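Wulter Lineups

Starting elevens, benches and cards for 866 soccer matches, all in one place and all in the same shape. If you've ever tried to work out who was suspended for a midweek game from old match reports, you know how happy this makes me!

What's in it

Every match has one row per player: club, shirt number, position, minute on, minute off, yellow and red cards. Matches come from the Tivska League and the Drestmont Cup. Club names are spelled one way throughout (Riquelme Athletic used to turn up under all kinds of short forms, and that was a fun weekend).

Files

matches.csv: date, competition, home club, away club, score
lineups.csv: player rows, joined on match_id
bans.csv: suspensions, with the match that caused each one and the matches missed

Getting started

Load matches.csv first, then join the other two on match_id. The whole thing is under 40 MB, so a spreadsheet will open it, but pandas is much nicer for anything with bans in it.

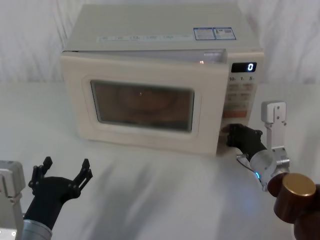

Known gaps

Bench players are missing for the first 2 rounds of the cup. Added time is stored as 90+3, so read the minute columns as text. A second yellow is counted as a red and both yellows are kept.

Updates go up on Monday during the season. Fixes are very welcome, so please open an issue with the match_id and a link to the team sheet. I love getting these!

License: CC BY 4.0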